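Budget season again: what the bench arm taught us about what to buy next

Posted September 17, 2019 in Workshop News

Well, the equipment round is open again, and for once I've got my sums in early. Those of you who've been following the Ilura automation project will know we've been limping along with one small arm at one bench since January, and that every second person who walks past asks me when we're getting another. The short answer is "in the new year, if the money comes through". The long answer is the rest of this item, so put the kettle on.

The headline first. We're asking for one more arm, a proper mounting bench to go with it, and a decent supply of spare fingers. The bench is the bit that surprised the budget people. I'd put it down at $800 and was asked, quite politely, whether we couldn't just use a table we already owned. We could! We did that last time, and I've spent a fair few afternoons since then working out what it cost us. 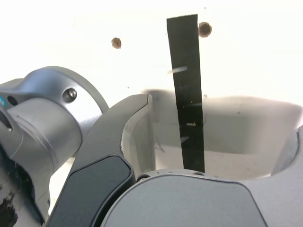 Gripper over the bench top, with the worn edge showing on the left finger.

I'll start with the fingers, seeing as they're the cheapest thing on the list and the thing I feel most strongly about. When we bought the first arm I budgeted for the arm, the controller and the freight, and I was very pleased with myself. I didn't put in a cent for wear parts. Have a look at the inside edge of that finger, all rough and whitish where it should be a clean line. It's a part that spends its working life rubbing up against other things, and I should have treated it the way we treat drill bits or sanding belts, as something you buy again every year and don't get sentimental over.

So this time there's a line for it. Ccori have quoted us $27 a finger in their grey material, and I've asked for enough pairs to get through a year without anybody having to come and see me with a sad face. Their lead time is a bit longer than I'd like, but they answer the phone and they'll do a small order, and I can't say the same for the other mob we tried.

Now, the bench. Ours is a white top with holes and marks all over it, and it does the job, more or less. What I've learnt is that a work surface gets chewed up faster than you'd think, and every time you shift the layout you're adding to the damage. The Bokodent bench comes with a replaceable top sheet, so when it gets too scruffy you undo it, flip it or swap it, and carry on. A spare sheet is included in the quote. I also want a regular grid of mounting points so we can move an arm base without getting the drill out, and I'll admit I got quite excited when I saw theirs (my family did not share the excitement at dinner).

The lighting needs looking at too. A glossy white top under strong light can be murder to look at by mid-afternoon, and I've asked for the new top in a mid grey. It costs the same. I can't think why I didn't ask for it the first time.

As for what we do at the bench, a few people at the last open evening seemed to be expecting car doors and showers of sparks. Sorry! It's mostly blocks. Coloured cubes, a marked square, pick one up, put it on top of another one. I've come to think it's the best shopping advice going, and I'd recommend any small workshop try something like it before signing for anything.
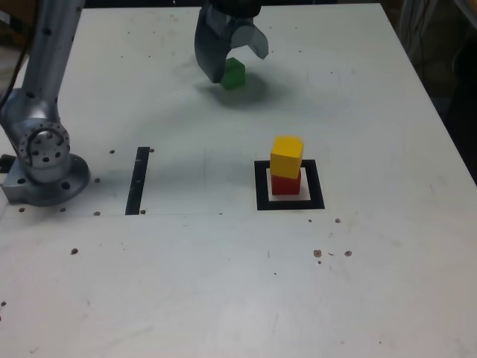 5 min read

The red and yellow cubes are stacked inside the black-bordered square there, yellow on top and sitting a touch off to one side, with the green one up under the gripper. A little overhang like that doesn't bother a cube. Put a tray of finished parts in its place and I'd want to know how much offset we could live with, and that's a number I now ask every supplier for in writing. "Repeatability" on a brochure is measured on somebody else's bench with somebody else's gripper. I want it on ours, with our fingers, at the reach we really use.

Reach was the other thing I got wrong. I bought on payload the first time around, figuring stronger was better, and never thought hard enough about how much table the base itself would take up. That big round flange wants its own patch of bench, you need to leave room for the joint to swing, and then the cable has to go somewhere sensible. By the time you've allowed for all that, your usable area is a good deal smaller than the bench you paid for. My tip is to cut the base out of cardboard at full size, lay it on the table and stand there for a bit. It's free and you feel silly for five minutes.

On the arm itself, we've got 2 quotes in hand. Brenitz is the dearer one, but the price includes delivery and a day of set-up help, while the other leaves us to sort both out ourselves. I've been caught before on "extras", so I've put the two side by side with everything included: freight, cables, mounting hardware, and a year of software support. Once I'd done that the gap shrank to $670, and for the set-up day alone I reckon Brenitz is worth it. I'm happy to be argued with on this. I'm keeping the comparison sheet on the shared drive under Ilura, and if you spot something I've left off, please tell me before the round closes and not after.

A few odds and ends. We're not replacing the current arm. It stays where it is and keeps doing block work and training, and the new one goes on the new bench for the packing trial. I've asked for the same gripper mount on both so the spare fingers fit either one, and if a supplier tells you theirs is "basically compatible", ask them to post you the drawing. Power at the new bench is fine, as I had it checked when the lights were done. The old bench gets a fresh coat of something when I find the time, and fresh tape for the markings, and I've already got the tape.

If the request goes through I'll put the order in straight away and post the delivery date on this page. If it doesn't, I'll be buying the fingers anyway out of the consumables line, so there's at least one bit of good news either way. Comments and grumbles to me at the workshop, mornings are best.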